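Looking after your football kit at home

I love this end of the season. The pitches are soft, the boots come home caked, and there's a proper job to do at the kitchen sink while the radio does the second-half commentary. I've washed kit for our lot at Thorlacius for 16 seasons now, both the juniors and the old boys, and I've ruined enough of it to have opinions!

Start with the boots, and start at the back door. Bang the soles together and leave the worst of the mud outside. If it's thick clay, let it dry overnight on newspaper and it comes away in lovely big slabs with an old butter knife (a blunt one, please). Whatever is left wants a nail brush, lukewarm water and a drop of washing-up liquid. Do the stitching where the sole meets the upper, and go right round every stud.

Screw-in studs should come out once a month. Take them all out, rinse the threads, dry them and put a tiny smear of petroleum jelly on each before it goes back. Oluf Fogh, who played left back for us until his knees objected, used to leave his in from October to the end of the season, and we once spent a whole half-time with a stud key and a pair of pliers trying to shift one. Finger tight, then a quarter turn with the key. Any more and you'll chew the thread.

For drying, stuff the boots with newspaper and change it after 2 hours, then again before bed. Keep them off the radiator. I know it's tempting! Leather goes stiff as toast and the glue on synthetic ones gives up. An airy spot in the hall or the shed is fine, tongues pulled forward, laces out and in the wash with the socks.

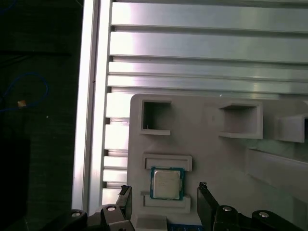 Goalkeeper gloves are the thing people get most wrong, and they're so easy. Wet the palms before you start, then wash them by hand in lukewarm water with a little baby shampoo, pressing the foam with your thumbs until the water runs clear. Never wring them. Squeeze from the fingers down to the wrist, roll them in a towel, press, unroll and hang them up by the straps somewhere out of the sun. Put them away very slightly damp, never palm to palm or they stick together and tear when you pull them apart. My daughter's pair lasted two full seasons this way, and she dives for everything.

Now, shirts and shorts. Turn them inside out so the numbers don't rub, do up any zips, and rinse off the mud in cold water first. Grass stains like white vinegar: one part vinegar to two parts water, dabbed on, left for half an hour, then straight in at 30. Skip the fabric softener altogether. It clogs up sports fabric and the smell hangs about for weeks. If a shirt already has that smell (you know the one) soak it in a bucket with 200 ml of white vinegar and 5 litres of cold water before it goes in the machine. Wonderful stuff, and the kitchen airs out quicker than you'd think. Keep it well away from bleach, though.

Shin pads get forgotten at the bottom of the bag. Wipe the hard part with soapy water, hand wash the sleeves, and sprinkle bicarb on the foam backing overnight. Shake it off at the back door in the morning.

The bag itself needs turning out too. Tip out the grit, wipe the lining and leave it unzipped between matches. I keep an old pillowcase in mine for the muddy boots, and it goes in the wash with everything else.

Next month: pumping up match balls, and how to patch a goal net with garden twine.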